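How a Robot Learns to Fold: It Starts With Examples

Nov 15, 2019
By Zohreh Azimi
57 shares | 3 comments

A robot does not know what a pair of pants is. It has no idea which end is the top or what a fold is for. Before it can fold laundry, it has to be given examples.

An example is a record of one job, done once, from start to finish. It has two parts. The first part is what the camera saw. The second part is how the hand moved. The computer needs both, matched up moment by moment.

At the Leken workshop in Tirkberg, people make these records with hand-held grippers. A gripper is a tool with two fingers that open and close. A person holds one in each hand and does the job with the tool fingers only. A camera on the gripper records the work from close up.

Clothes are a hard subject. A wooden block keeps its shape when you pick it up. Cloth bends, bunches, and slides. Sweatpants have a stretchy waistband that gathers into ruffles, and thick fabric makes thick folds. The gripper fingers must close on the right layer.
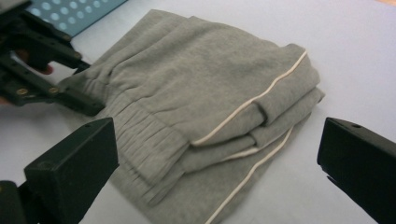 Nasrin Nouri asked why the workers can't just write down the steps, the way a recipe does. "Fold in half, then fold again" would be much shorter, she wrote.

A person can follow that recipe because a person already knows how to find an edge and pinch it. The robot does not. The written steps leave out all the small motions, and the small motions are what it has to learn.

One example is not enough, either. If the computer saw only one pair of pants, it might learn that pants are always gray and always lie in the same spot. So the job is repeated with other clothes, in other positions. The Leken set for folding has 3000 examples. Records with missing pieces are taken out.

Next, a computer program studies the set. It looks at a camera view and guesses how the hand moved. Then it checks its guess against the record and makes a small correction. This step is called training. It is repeated many times.

The last step is a test with clothes that were not in the set.

Related
How Does a Camera Measure Distance?
What Is a Sensor?
Why Robots Drop Things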